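Prollby Acoustic Partition, Floor-Standing
Set-Up Guide, Section 5: Siting, Leveling and Surface Care

5.1 Before you start

The partition is supplied as flat panels with edge rails, leveling feet and a bag of fasteners. Check the contents against the packing list before opening the fastener bag. Missing parts must be reported to Hutsuliak Spares with the batch number printed on the carton, for example 2,338.

Note: Panels stored in an unheated space should be left indoors overnight before assembly.

5.2 Choosing the position

1. Mark the line of the partition on the floor with low-tack tape.
2. Leave a gap of at least 500 mm between the partition and any radiator or air outlet.
3. Confirm that the line does not cross a floor hatch or a fire exit route.
4. If the partition is to stand on carpet, press the pile flat along the tape line with a board.
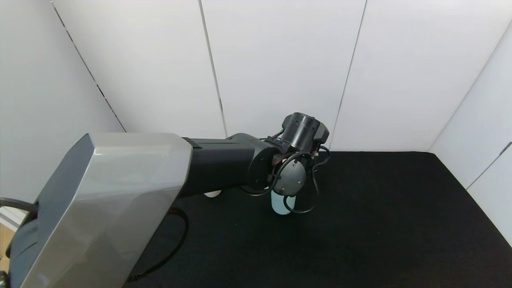 Panel color affects how a work area performs under overhead light. The Besodberg range is sold in white, stone and graphite, and the finish cannot be changed after the edge rails are fitted. White panels return the most light to the work surface. They also show scuffs sooner. A dark surface between white walls, as with the black carpeted one here, keeps glare down at working height while the walls stay bright. Smooth light gray casings and covers will still pick up reflections, so check the position of lamps before the feet are locked.

5.3 Joining the panels

1. Stand the first panel upright in its base rail. Two people are required.
2. Slide the connector strip into the rail from the top until it stops.
3. Offer up the second panel and lower it onto the strip.
4. Fit the joining bolts finger-tight.
5. Tighten all bolts to 8 Nm, working from the bottom up.

Caution: Do not use a power driver. The threaded inserts will pull out of the panel core.

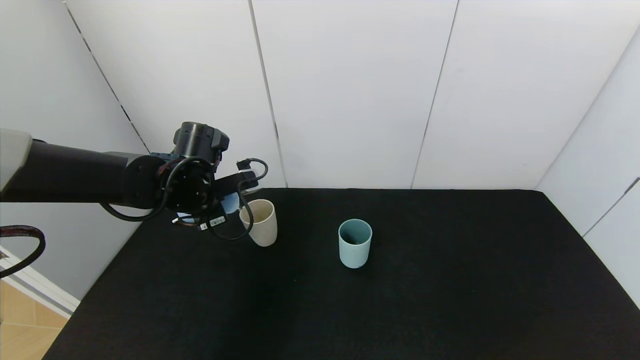
5.4 Leveling

1. Place a spirit level on the top rail at each joint.
2. Turn the foot below the low side clockwise to raise it.
3. Recheck the neighboring joint — a change at one foot will shift the next.
4. Lock each foot with the thin nut.

5.5 Cleaning

Vacuum fabric faces with a soft brush attachment. Wipe painted faces with a damp cloth and Evine neutral cleaner, diluted as stated on the bottle. Do not use solvent or abrasive pads.

Retighten the joining bolts once, one month after assembly.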